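Brastcombe Library Opens Evening Drawing Course

The public library in Brastcombe will begin a free evening course in drawing for adults this December. The course has 13 places and will run for 8 weeks in the reading room on the second floor, after the library closes to other visitors at six o'clock. No earlier experience with drawing is needed.

The teacher is Jeanie Buchanan, who worked for many years as an illustrator of school books in Laltmont before she moved to the town. She said that many adults stop drawing when they leave school and afterwards believe that they have no talent for it. "They come to me and they say, I can draw only a house and a tree," Buchanan said. "I tell them that a house and a tree is a good beginning."

The first lessons will be about light and dark. Students will use only charcoal and white paper, and color will come in the fifth week. Each lesson takes 60 minutes, with time afterwards for those who wish to stay and finish their work.
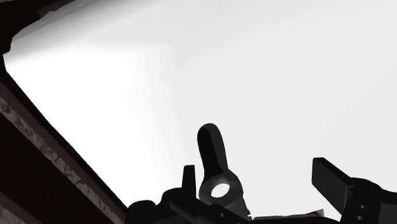

Buchanan likes to begin with very simple shapes, and she asks her students not to draw outlines in the first two weeks. They must look for the place where a dark area meets a light one, and put down the dark area only. A slanting dark shape against a nearly white surface is already enough for one evening of work, she said, and the paper does the rest. Students often find this difficult, as they want to draw every small thing that they know is there.

The Moncrieff Fund, which supports adult learning in the district, has paid for the paper, the charcoal and the drawing boards. Students may take the paper home between lessons, but the boards must stay in the library.

Lewis Cowie, the head librarian, said that the idea came from visitors who asked for activities in the dark months of the year. Last winter the library offered a course in letter writing, and roughly 18 people applied for it – more than the small room could hold. For this reason the new course was moved to the larger reading room.

The drawings will be shown in the entrance hall when the course is over. Students who do not want to show their work can say so to the teacher.

People who wish to join can write their names on the list at the front desk. Places are given in the order of the list, and residents of Brastcombe and Laltmont may both apply.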